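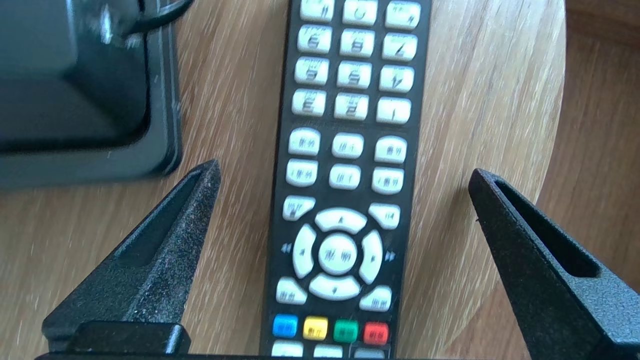
Ticket 341 - Lellix recorder: wrist and head streams out of step in remote control episodes
Opened: 11 May 2026
Site: Holtulthorpe, bedroom set
Status: Open, workaround in place

Symptom
Episodes for the task "remote, side table" fail validation on upload to Totov. 13 episodes rejected, all with the same message: wrist stream leads head stream by 3 frames. Joint states line up with the wrist stream. The failures come from both start positions, remote on the lower shelf and remote on the tabletop.

Checked so far
1. Restarted the recorder and repeated the task. Same offset.
2. Swapped the wrist camera cable. Same offset.
3. Looked for exposure changes in the wrist view. The wood gets very bright near the bottom when the gripper is tilted, and the key digits wash out. Locking exposure made no difference to the offset. 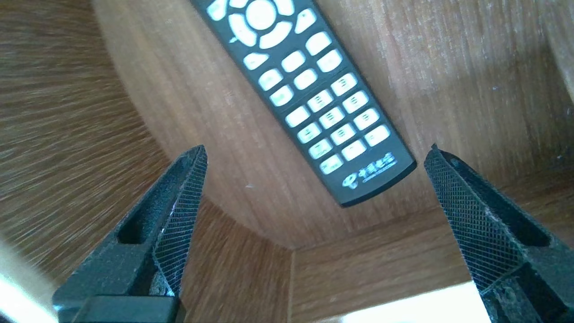
4. Moved the head camera to its own USB controller. Offset dropped to 2 frames, still over the limit.
5. Rolled back the Hudec driver to the November build. Offset gone in every test episode.

Notes on the data
Head view is the one to use for judging alignment on the lower shelf, with the gripper over the remote and the phone on the tabletop above it. The wrist view alone gives no reference for arm position.
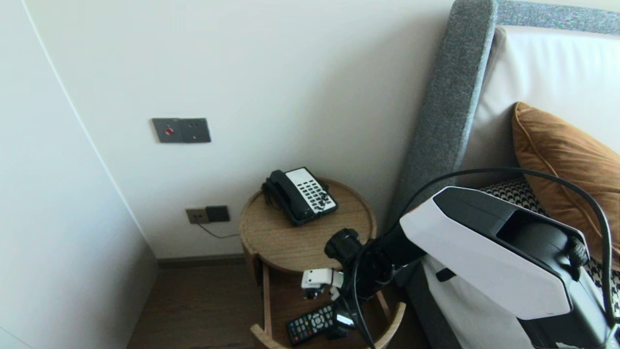 Do the rejected episodes have to be recorded again?
Keep them for now. The raw timestamps are intact, and the head stream can be shifted offline once the driver fault is confirmed. Don't edit the files by hand.

Separate issue, same session
Some tabletop episodes are labeled "drawer closed" while the drawer is partly open in the wrist view. The label comes from the task template - the operator has to change it before pressing record.
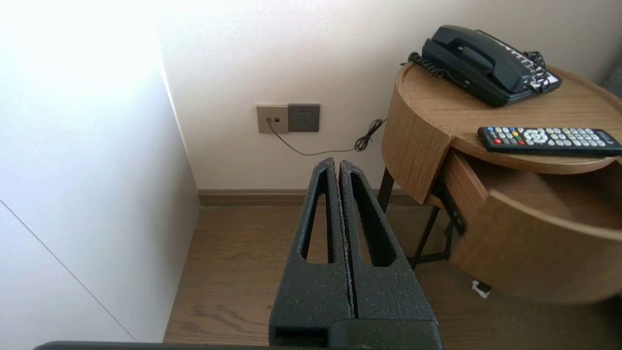

Template default will be changed to "drawer unset" so that an episode can't be saved without a choice. Existing labels need a manual pass before the set goes to training.

Next action
Hold the November driver on this station. Send the recorder log and one rejected episode to Hudec support. Leave ticket open until they reply.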